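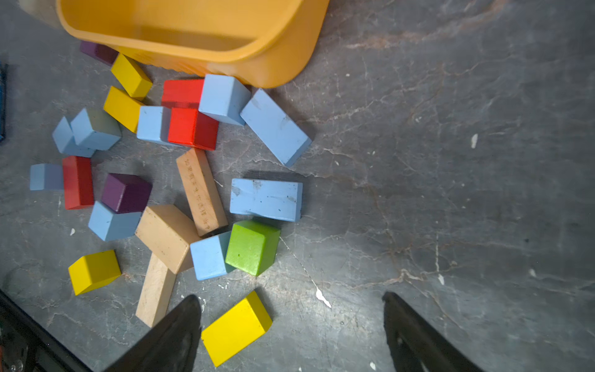 Wooden blocks and a yellow bin on the test floor at Sernix, seen from the gripper of one of the company's arms.

Sernix has released a new version of Okov, its planning software for robot arms that pick objects out of disordered piles. The update went out to existing users in May and changes how the program decides which object to take first.

Earlier versions scored every object the camera could find and went for the one with the best grip. That worked well when parts were spread out. In a heap, the arm would often choose a piece with another one leaning on it, and the pile would shift before the fingers closed. The program then had to throw out its plan and look again.

The new version builds a rough map of what is resting on what before it scores anything. Objects with nothing on top move up the list. Objects that seem to be holding up a neighbor move down, even if they would be easy to grip.

"The grip was never the hard part for us," said Hazel Pennington, who leads the planning group. "We were losing time on the second pick, when the first one had moved everything."

The company tested the software on 1,000 cluttered layouts, 600 of them in simulation and the rest on real arms. In the old version, 664 of those layouts needed at least one full replan. With the new one, the number fell to 471. Sernix has not published results for individual types of object.

Much of the testing was done with painted and plain building blocks. Kevin Bedoya, who works on perception, said blocks of the same color lying against each other are still a weak spot. The software may read two of them as one long piece, and a plan made from that reading will put the fingers in the wrong place. Printed marks and scuffs on the faces can help separate them, he said, but only when the light is good.

Containers get separate treatment in the update. The rim of a bin is now stored as an obstacle with its own safety margin, which users can set. A block partly under a rim is left until the pieces around it have been cleared. If it still can't be reached, the program reports it and stops instead of trying to drag it free.

Planning takes longer than before, mostly on the first look at a pile. Sebastian Matei, who maintains the control code, said users who handle one kind of part in neat rows will probably want to leave the new step off. It can be switched off in the settings file, and the old scoring method is still there. Existing calibration files do not need to be redone.

A logging tool comes with the release. It saves the wrist camera view at the moment each plan is made, along with the ranked list of picks, so a failed attempt can be replayed later at a desk.

Droltholm, which sorts returned goods, has been using a test build on two of its arms. Maja Stępień, an engineer there, said the replay tool had been more useful to her team so far than the planner itself. They had been keeping notes by hand.

Sernix said the next update will deal with soft packaging, which the current version treats as rigid. No release month has been given.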